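4.2 Wiping habits and the shared kitchen counter

Most of what we know about household cleaning comes from asking people how often they do it. We wanted to know how they do it, and the answers turned out to be far richer than we had hoped!
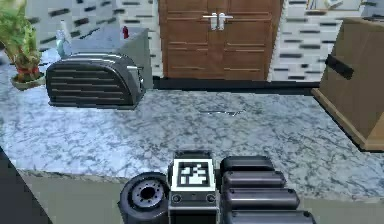 Figure 3. Kitchen countertop, gray-and-white marble finish (computer rendering).

Diaries came back from 299 households in Staton and Mokgethi, each kept for 3000 minutes of waking time spread over the month of October. Coetzee and Ngcobo (the first two readers) coded every entry for the cloth used, the direction of the wipe and whatever had been on the counter beforehand. Where they disagreed, Moodley read the entry as a third coder.

The strongest pattern was one we had not gone looking for. People who cooked with others wiped in short bursts during the cooking, while people who cooked alone left the whole job until after the meal. This held in both towns and in every age group, and it was clearest in homes with 5 or more people, where the counter was often wiped by someone who had not cooked at all.

We were delighted by how much the diarists wrote in the margins. One Mokgethi grandmother kept separate cloths for flour and for everything else -- a rule she had from her own mother -- and several younger writers described the same habit without giving it a name. Sibiya and Kassa take up these inherited rules in Section 5, where the colour of the cloth proves to matter a good deal more than its fabric.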